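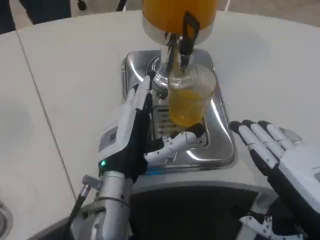 What should be checked first when the juice dispenser pours slowly?
The tap. Pulp collects behind the lever and narrows the outlet before it affects anything else.

Print | E-mail

Ticket: Degefa counter, juice dispenser, slow pour
Opened Tuesday, June 23, 2020

Tap removed, rinsed, refitted. Flow improved - still uneven on the last 2 inches of juice.

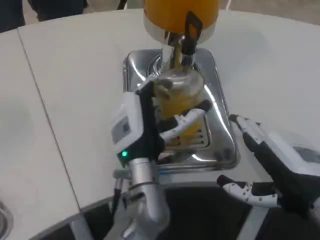 Seal replaced with a Trasden spare. Drip tray emptied. Recheck in 10 days.

Status: open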